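Course notes, unit 2: Moisture and movement in solid wood countertops
Instructor: Chaiwat Ongart

A solid wood top changes width with the humidity of the room. Movement along the grain is small and is ignored here.
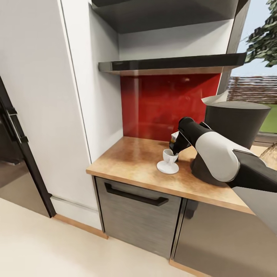
2.1 Estimating movement

Change in width = board width x change in moisture content x coefficient for the species and cut. Flat-sawn stock moves more than quarter-sawn.

Worked case: top 605 mm wide, moisture change 2 percentage points, coefficient 0.003 per point. Movement is 605 x 2 x 0.003 = 3.6 mm. Leave this at the wall, under the backsplash.

2.2 Fixing

Fix the front edge with screws in round holes. Use slotted holes at the back, with the slots running across the grain. Do not glue the top to the cabinet.

2.3 Finish

Coat both faces equally. A top sealed on one face only will cup. End grain at sink cutouts takes extra coats.

Reading: Fabbri, handout 46, sections on kiln drying. Bring a calculator on Saturday.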